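Filed under: Home & Kitchen / List Archive
Replies: 2 | Shares: 59

Subject: Re: Re: does descaling the kettle really save power?
From: Efraín Muñoz
To: Gomton household list

Nayeli, I read your message twice and I still don't buy it. Quoting it so people who skipped the first round can follow along.

> From: Nayeli Lozano
> Hi all, following up on what I said Saturday. I switched to
> the Villca tablets in September and my electric bill went down
> the very next month. The leaflet says scale acts like a blanket
> on the heating element, so the kettle has to work a lot harder.
> Elvira uses them too and she says her tea comes up faster.
> With water as hard as ours I think everybody on the list
> should be doing this every week. A box is not that expensive
> when you look at what you save.
> Nayeli

OK. First the blanket business. Scale does slow heat down on its way from the metal to the water, I'll give the leaflet that. But in a kettle the element is in the water or right under it. Where else is the heat going to go? The metal runs hotter, and nearly all of that heat still ends up in the water. You might lose a little out the bottom. I would be amazed if it showed up on a bill.

Second, the bill. You changed tablets in September and the next month was lower. Mine was lower too, and I haven't touched my kettle since spring. I turned off the air conditioner. Didn't you?

Third, "comes up faster." Did Elvira time it? I'm asking because I did time mine, at the kitchen counter with my phone. I put in 900 ml from the cold tap, ran it with the scale on, then cleaned it with plain white vinegar and ran it again the next morning. The difference was 2 seconds. I can be off by that much just deciding when to press the button. If anybody has a better test I'd like to see it, but please weigh or measure the water, because the line on the side of most kettles is a rough guess.
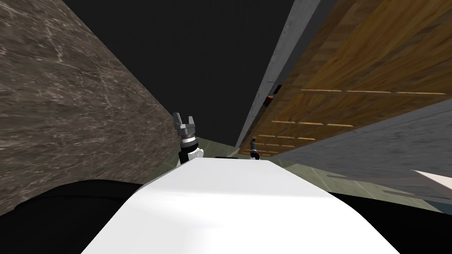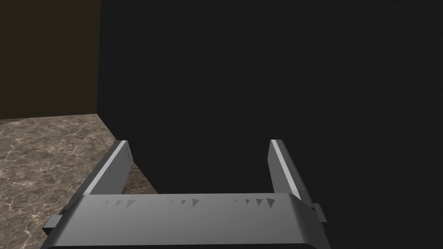
What does save power, and costs nothing, is boiling less water. Most of us fill the thing halfway for one mug and let the rest go cold. Alcides Huanca brought this up on the list a while back and got no replies at all, I suppose since there was no box to buy.

I'm not against cleaning a kettle. White flakes in a cup are nasty, and thick scale can make some kettles shut off early or get noisy. So clean it when you see flakes. For me that is every couple of months, with our water. Vinegar and water, half and half, let it sit an hour, rinse it well, boil once and dump that. Citric acid works too and smells better. Don't use either one on a kettle with bare aluminum inside until you've checked the booklet.

As for every week, look at who wrote the leaflet. Wurska used to say once a month on their filter jugs, and then the same jug came out in a new color and it was every two weeks. Same water in Sirkcombe, as far as I know.

Nima Bakhtiari asked me off list whether the tablets do any harm. I doubt it. I just think you're paying for vinegar in a nicer shape. If you still have last year's bill, Nayeli, put the two side by side, same month, and send us the kilowatt hours and leave out the dollars. The rate changed over the summer.

Efraín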